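Delell Peel-and-Stick Surface Film

3 min read

Delell is a self-adhesive vinyl film for shelves, drawer fronts, backsplashes, closet interiors and low-wear tabletops. It comes on a roll with a paper backing, cuts with household scissors or a utility knife, and goes up without paste or water. The film is sold by Haddad in 14 patterns and two finishes, satin and matte.

Each roll is 24 inches wide. Standard rolls are 10 feet long. Longer lengths can be cut to order, but cut lengths are not returnable. All rolls with the same batch number match for color. If your project needs more than one roll, order them together and check the batch numbers on the end labels before you remove any backing.

The adhesive is low tack for the first few minutes, so a crooked sheet can be lifted and set down again. After a day it reaches full hold. To remove it later, warm a corner with a hair dryer and pull back slowly at a low angle. Any residue comes off with dish soap and a plastic scraper.
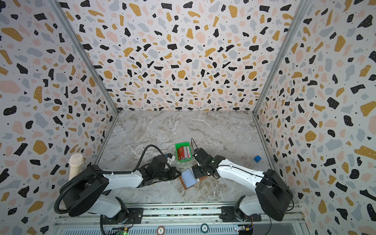

Pattern choice depends mostly on how much of the surface will be seen at once. Small repeats suit drawers and narrow shelves. Large repeats need a wall or a full tabletop and will use more film, as the sheets have to be lined up at the seams. Stone looks with faint veining are forgiving on a horizontal surface. Terrazzo is the busiest group we carry and hides small seams well. A white ground with flecks of black, mustard yellow, pale pink and light gray can run across three walls over a gray-and-white marble pattern underfoot, and the two stay easy to tell apart. If you want something quieter, the linen and plain groups have no repeat to match.

Surfaces it will stick to: sealed wood, melamine, painted metal, glass, glazed tile and smooth painted drywall. Let new paint cure for 14 days first. It will not hold on brick, bare plaster, textured wallpaper or anything waxed or oily. Do not use it inside ovens, behind gas burners or in a shower. It is not a floor covering for rooms with foot traffic.

How to apply

Wash the surface with dish soap, rinse, and let it dry. Measure, then cut each piece 2 inches oversize. Peel back 5 inches of the paper at the top edge, set the film in place, and work down with the felt squeegee while pulling the paper away with your other hand. Prick small bubbles with a pin and press them flat. Trim last, with a new blade.

At inside corners, stop the film at the corner and start a fresh piece on the next side. Film that is stretched around a corner will pull away in time.

Felt squeegees, spare blades and the Jirico edge sealer are sold separately. The sealer is recommended near sinks.

Samples are letter size and come with the same adhesive as the roll. Ask for item 378 to get the full set. Questions about quantities go to Gwendolyn Alcantara at the order desk, who will need your width, height and pattern name. The desk closes at 4 p.m.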